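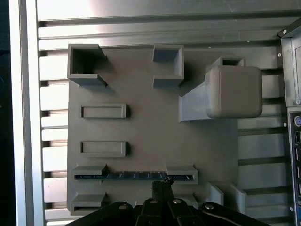
Why do some things have a place shaped just for them?

Look inside a toolbox or a pencil case. You may find a hollow that fits one thing and nothing else. A hollow like that is called a socket or a pocket. A square socket holds a block with square ends. A shallow tray with a thin rim stops a flat thing from sliding off.

Holders like these can be made by a 3D printer. The printer lays down melted plastic in very thin layers, one on top of another – a wall as tall as your thumbnail might need 46 of them.

The holder has to be a tiny bit bigger than the thing it holds. Too tight, and it gets stuck. Too big, and it rattles.

Try it yourself: press a toy brick into modeling clay and lift it out. Does it fit back in if you turn it sideways?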